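About Holtisby

Hi, and thanks for stopping by! I started Holtisby because I wanted a tidy-up kit that could cope with real homes — mine included. Our first kit, Ornine, pairs 2 hand-held grippers with a short course, so you can show a robot how you'd pick things up. We've put it through 200 household items so far, and medicine boxes and snack bags still give me the most trouble. I do most of my practice at the table, packets and all. New kits go out in May, and I answer every email myself (usually in my slippers).

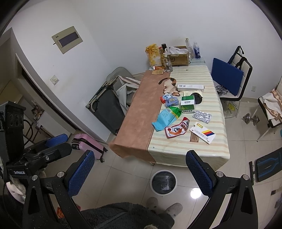 Clostholm wrote back that the course was easy to follow, but they'd like a longer lesson on soft bags.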